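How to Protect a Wooden Table During Messy Projects
By Tumaini Lyimo
Sep 21, 2026
14 comments | 15 shares

A good table can take a lot of use, but glue, paint and sharp tools will mark almost any finish sooner or later. The method below costs next to nothing and works for crafts, small repairs and potting up seedlings.

What you need

A large cardboard box
A utility knife and a metal ruler
Low-tack painter's tape
A soft cloth
Felt pads

Step 1: Clean the table

Wipe the top with a barely damp cloth and dry it right away. Grit is the main enemy at this stage. A few grains trapped under a cover will scratch the finish every time the cover shifts.

Step 2: Cut the cover

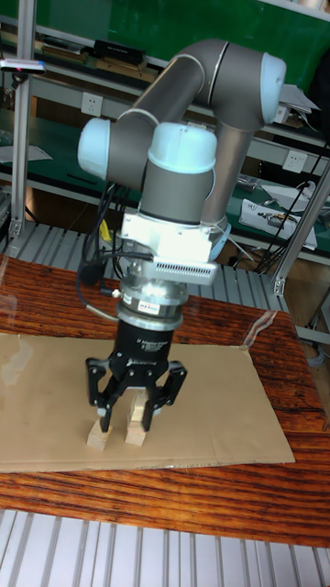
Pick a box with one panel big enough for the job you have in mind. Cut along the folds on the floor or a cutting mat, never on the table itself, and pull off any staples and old tape. You don't have to hide every inch of wood. A flat sheet of brown cardboard over part of the tabletop is enough for most work, and it leaves some bare table for things that are clean and dry. If the panel has a strong curl, lay it curl side down under a few heavy books overnight.

Step 3: Fix it in place

Run a short strip of painter's tape along each side, half on the cardboard and half on the wood. Press lightly. Take it off the same day, as even low-tack tape can pull at shellac or old wax. On a freshly varnished top, skip the tape and use a square of rubber shelf liner at each corner.

Step 4: Work flat

Keep cuts shallow - cardboard is not a cutting mat, and a new blade will go straight through. For sanding, start at 1000 grit if you only need to smooth a finish between coats, and move to 2000 for a final rub. Brush the dust off the sheet often.

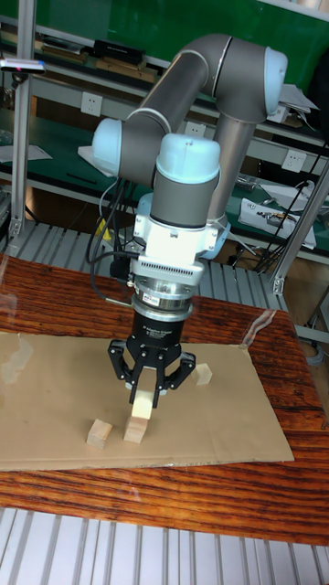
Brown cardboard laid flat on a wooden tabletop.

Step 5: Clear up

Lift the tape slowly, folding it back on itself. Carry the cardboard outside before you shake it. If something has soaked through, blot the table and leave it uncovered for some 15 minutes before you wipe it again. Put felt pads under lamps and trays when they go back.

Related
Fixing White Rings on a Waxed Table
April Jobs for the Home Workshop
How to Sharpen a Utility Knife

Contact | Copyright Batemby Home | Back to top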